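Topic: Seller's disclosure vs. listing remarks on square footage, Stavthorpe ranch

plumbline_11
We are under contract on a brick ranch in Stavthorpe. The listing gives one living area figure and the county record gives a smaller one. The difference matches the enclosed rear porch. The porch has a baseboard heater but sits one step below the main floor. Does it count as finished living area?

gradebeam
Depends on the measuring standard the listing agent used. Under most of them the space needs permanent heat, finished walls and ceiling, and direct access from the house. One step down does not disqualify it. Being below grade would.

escrow_owl
Disagree in part. The heater has to be hardwired and suitable for year-round use. I have had an appraiser in Namthorpe drop an enclosed porch entirely, with the heater on its own breaker, for lack of insulation in the floor. The lender used the appraiser's number.

plumbline_11
It is hardwired. No idea on the floor insulation. The crawl space does not extend under the porch.

gradebeam
Then it is probably a slab poured as an open patio. Pull the permit file. If the enclosure was never permitted, the county number will stay where it is and the appraiser may value the porch separately.

escrow_owl
Separately, and lower. Do not assume the price per foot carries over. What does your contract say about measurement?

plumbline_11
Buyer to verify all dimensions. Inspection period is 18 days, 11 left. Appraisal not ordered yet.

tworidges
Answering in order, from having done this twice:

1. Request the permit file in writing. The Stavthorpe counter took 3 days for mine.

2. Ask the listing agent for the sketch behind the number. If there is no sketch, get that in an email. 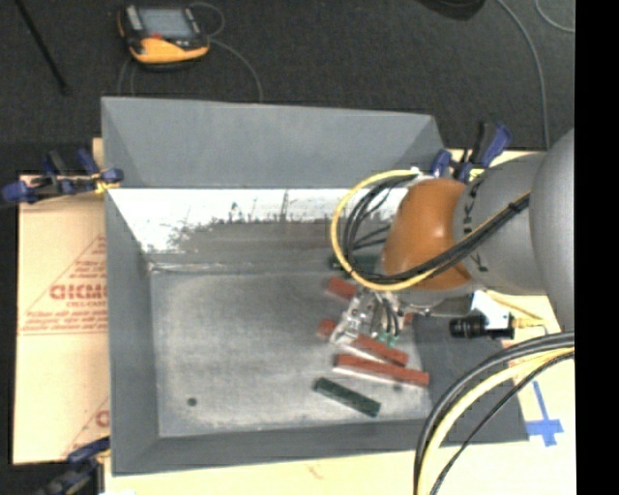
3. Order the appraisal now and send the appraiser both figures. Do not argue for either.

4. Hold any price request until you have the report. You get one good chance at it.

escrow_owl
I would reverse 3 and 4. Once a low appraisal is in the file you are tied to it for the loan.

tworidges
You are tied to it anyway. The appraiser measures the house whether you negotiate first or not.

plumbline_11
Permit file came back 8/5/21. Enclosure permitted, final inspection signed, heater on the electrical card. Nothing on insulation. Appraisal is ordered.

Nusuldale Home & Property Board | Contact the moderators | Terms of use | Back to top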